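Finally got round to wiping down the white table this morning, and then of course I couldn't stop there and had to look at the whole room - you know how it goes! Gunnel Bråten swears by a proper cloth and a bowl of soapy water, but I'm a packet-of-wipes person and I always will be. The black mat stays where it is for now, and I still want to find a better home for the red bag before December, when the coats come out.
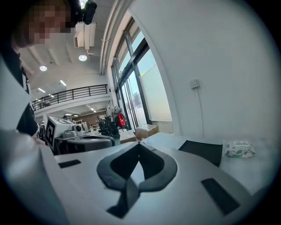 *Wipes on the table, daylight through the big windows.*

Tea next, then the shelves in the hall.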